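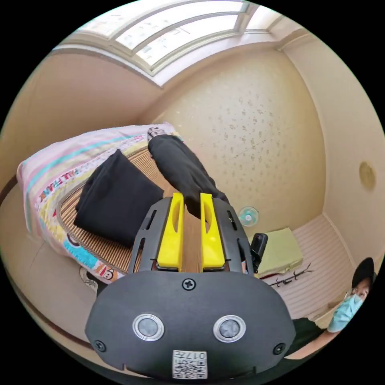
손으로 시범을 보여 로봇에게 옷 정리를 가르치는 작업을 Platis 팀은 지난 학기부터 가정집 침실에서 진행하고 있다. 원격 조종 장비도 써 보았지만 얇은 천을 다룰 때는 사람이 그리퍼를 직접 쥐고 움직이는 쪽이 빨랐다. 검은 천이 노란 손가락 끝에 물린 듯 걸쳐 있고, 왼쪽 돗자리 위에는 접힌 검은 옷이 놓여 있다. 본체에 붙은 라벨의 017은 기록지의 장비 칸에 그대로 옮겨 적는다. 이 갤러리에는 침실 편에서 고른 사진을 싣는다. 정리와 설명은 Godfrey Urio, 장비 점검은 Ryszard Lis가 맡았다.

침실 편의 과제는 침대 위에 있는 옷과 소품을 집어 옮기고 다시 내려놓는 것이다. 시범 한 번의 길이는 90초를 넘기지 않도록 정했고, 한 사람이 12회를 마치면 교대한다. 손목을 급하게 돌리면 영상이 흔들려 궤적을 복원하기 어려우므로 방향을 바꿀 때는 잠시 멈춘다. 검은 천처럼 주름이 잘 보이지 않는 물건은 집는 위치를 미리 정해 두고 시작한다. 잘못 집었을 때는 녹화를 끊지 않고 그대로 내려놓은 뒤 다시 집는다. 이런 구간은 Ryszard가 나중에 따로 표시하며, 지우지는 않는다.

창이 있는 방에서는 오전과 오후의 밝기 차이가 크다. 커튼을 치고 찍은 기록도 남겨 두었는데, 학습 결과를 비교한 내용은 Plonari 작업 노트에 따로 올릴 예정이다.
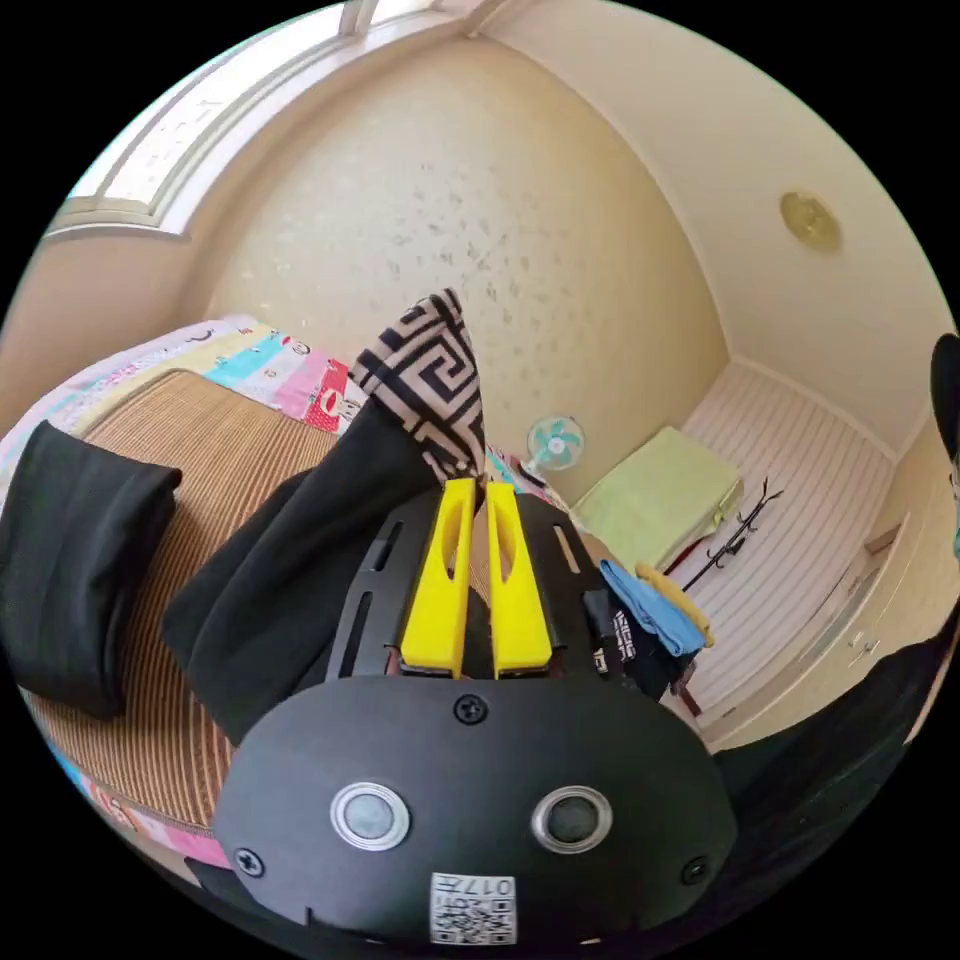
Owino 현장 기록 제6호 | 2쪽

검은색과 베이지색의 미로무늬가 있는 천. 무늬 쪽이 위로 솟아 있고, 이어진 검은 천은 왼쪽 아래로 비스듬히 늘어져 있다. 무늬 부분은 영상에서 위치를 찾기 쉬워 기준점으로 쓰고 있다.

돗자리처럼 골이 있는 바닥에서는 손가락을 너무 낮추면 골에 걸린다. 처음 잡는 사람은 천의 가장자리보다 접혀서 도톰해진 곳을 집는 연습부터 하는 것이 좋다. 내려놓을 때는 손가락을 먼저 다 벌리고 나서 위로 뺀다. 벌리면서 동시에 들어 올리면 천이 딸려 올라와 접은 모양이 흐트러진다.

침실 편의 남은 사진은 화요일에 추가한다. 원본 영상과 궤적 파일은 Zollbridge 자료실에서 신청할 수 있으며, 신청서에는 장비 번호와 호수를 함께 적어야 한다. 다음 호는 주방 편이다.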